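シミュレーションの画面を見て暮らす仕事になった

2026年7月15日

4月に担当が変わって、しばらくここを更新していなかった。近況として、職場の自動化の話を書いておく。

勤め先のSterkimardは操作レバーを組み立てて検査する会社で、荷役機械や台車の操作盤に付く、手のひらに載るくらいの小さいレバーを作っている。大口の納め先はPettigrewという機械メーカー。私は組立ラインに9年いて、そのうち後半は完成品を検査台に移して倒し具合を見る係だった。

検査の前後にはレバーを持ち上げて置く作業が延々とある。トレーから取って検査治具に置き、終わったら別のトレーに戻す。一日に最大3000回、手首を同じ向きに動かす。この部分をロボットアームにやらせることが去年の暮れに決まった。社内では計画の名前をとってAsenと呼んでいる。

最初に説明を聞いたときは、みんな黙っていた。質問が出たのは説明会が終わって休憩所に移ってからで、内容はほとんど「自分の席はどうなるのか」だった。私も同じことを考えていた。

結果から書くと、私は検査台を離れて、動作の確認係になった。アームを実際に動かす前に、計算機の中で同じ動きをさせ、その様子を見て、おかしいところを書き出す。プログラムを書くのはGuangming Tangさんで、私は書かない。レバーをどう持つとまずいかを言う役である。

始めてすぐに分かったのは、自分が手でやっていたことを言葉にできないということだった。Tangさんに「どこを持っていますか」と聞かれて、答えられなかった。実物を渡されて持ってみると、指は毎回同じところに行く。蛇腹の途中をつまむと中の軸がねじれることがあるので、先のほうを軽く持って、反対の手を底に添えていたらしい。アームに反対の手はない。持ち方から考え直しになった。

画面の中の作業台は木目の天板にしてある。現場の台は灰色の樹脂なのだが、Tangさんが用意した初期の設定のまま使っている。見慣れると気にならない。机の向こうは灰色の床で、薄い線が格子に引いてあり、その先は真っ黒。現場の騒がしさに比べると何もない場所で、初めのうちは見ていると眠くなった。

最近よく見ているのは、指をレバーの真上に持っていったところである。白いアームが右から伸びて、手先が真下を向いている。黒い台座の上に灰色の段々になった蛇腹があり、その先端と指が重なるあたりを拡大しては戻す。どちらも薄い灰色なので境目が見えにくい。指と部品の色を変えてほしいと頼んであるが、後回しになっている。 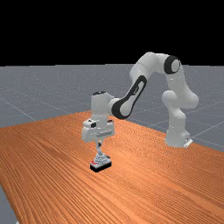 確認係の一日

朝はまず、夜のあいだに計算機が回した分の記録を開く。部品の向きと位置を少しずつ変えた試行が2000通りあって、全部は見られない。つかみ損ねたと判定された分と、判定は合格でも動きの時間が妙に長い分だけを抜いて見る。

抜いた分は一つずつ止めながら確認し、表に書く。台座の角が手前に来ているか、横を向いているか。指が閉じる前に蛇腹に当たっていないか。持ち上げる途中で台座が傾いていないか。書き方は最初ばらばらだったのを、Amos Escobedoさんが用紙にまとめてくれた。彼は元々出荷の人で、帳票を作るのがうまい。

午前はだいたいそれで終わる。午後は現場に下りて、実物のアームの横に立つ。今のところ実物は一台で、検査台の隣に柵を立てて置いてある。画面でよかった動きを、速さを落として試す。止めるボタンは私が持っている。

画面と実物は、よく食い違う。画面の中のレバーは寸法がどれも同じだが、実物の蛇腹はゴムの成形品で、ロットによって硬さが違う。冬に作った分と夏に作った分でも手触りが変わる。これは検査台にいた人間なら誰でも知っていて、計画の書類にはどこにも書いていなかった。ロットごとの硬さを指で三段階に分けて記録し、その数字をTangさんに渡すようにしたのが5週間前。地味だが、今のところ私の仕事で一番役に立っているのはこれだと思う。

困っていることもある。座っている時間が長くなった。前は一日立っていて足がつらく、今は腰がつらい。それから、歩留まりが悪い日に何をしていたのか説明しにくい。前は検査した数が伝票に残った。今は「異常なし」と書いた表が残るだけで、上に報告するときに少し肩身が狭い。

ラインの人たちとの話も減った。検査台は組立の隣にあって、手を動かしながら世間話ができた。確認の部屋は二階で、ふだんは私とTangさんの二人しかいない。昼だけは下で食べるようにしている。

Bahman Hashemiさんは検査台に残った。アームが苦手な大きい型のレバーと、戻り品を見ている。異動の希望を聞かれたときに残ると即答したそうだ。機械が止まったときに手でやれる人がいないと困る、というのが本人の言い分で、先月アームの電源が半日落ちたときは実際そのとおりになった。13人で分担していた頃の手順を覚えている人が残っていたので、その日の出荷は間に合った。私も久しぶりに検査台に立ち、二時間で手首が痛くなった。毎日よくやっていたと思う。

置く動作の高さ

つかむほうに比べて、置くほうは簡単だと思われていた。私もそう思っていた。今月はほとんどそちらに時間を使っている。

問題は下ろす高さである。手でやるときは台に触れた感じで力を抜く。アームは決めた高さまで下りていって指を開く。高すぎれば落ちるし、低すぎれば押しつける。レバーの台座は多少押しても壊れないが、検査治具のほうには細い端子が並んでいて、こちらは曲がる。端子の交換は一回で65分かかった。その間ラインの検査は止まる。

そこで画面の上で、下ろしきる手前の動きを横や正面から見直すことにした。視点を変えると印象がかなり違う。斜め上から見ているとまだ余裕がありそうなのに、正面から見ると一番下の黒い部分が木目のすぐ上まで来ていて、すき間がほとんど見えない。数字では分かっていても、目で見てから決めたほうが現場に説明しやすい。下ろす速さを途中で二段に分ける案は、こういう画面をHashemiさんに見てもらいながら決めた。 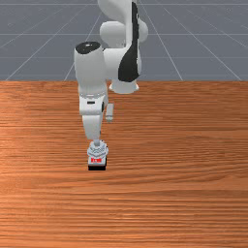

アームが入って、検査の人数は減ったのか。

検査台に立つ人は減った。ただし辞めた人はいない。減った分は私のように確認に回ったり、組立や出荷に移ったりした。来年以降に新しく人を採るかどうかは、まだ聞かされていない。

給料も聞かれることが多いので書いておく。基本給は変わらず、検査台に付いていた立ち作業の手当がなくなり、代わりに少額の技能手当が付いた。差し引きでわずかに下がった。この点は面談で言ってある。返事は秋になるそうだ。

教える仕事も増えた。来月からBakari Kimaroさんが確認係に加わる。組立に三年いた人で、レバーの中身は私より詳しい。表の書き方と、止めるボタンの持ち方から始めるつもりでいる。ボタンは必ず利き手で持つ。柵の中をのぞきこむ前に止める。止めたら声を出す。この三つは紙に書いて柵に貼ってあるが、紙は誰も読まないので口で言う。

検査台にいた頃の感覚がいつまで残るのかは、少し気になっている。硬さを指で分けるのも、毎日触っていたからできることで、触らなくなれば鈍るはずだ。週に一度は検査台に入れてもらえないかと係長に頼んだところ、繁忙期が終わったらという話になった。Hashemiさんには、いつでも代わってやると言われている。

次は戻り品の扱いについて書く予定。これもアームにやらせたいという話が出ていて、私は反対している。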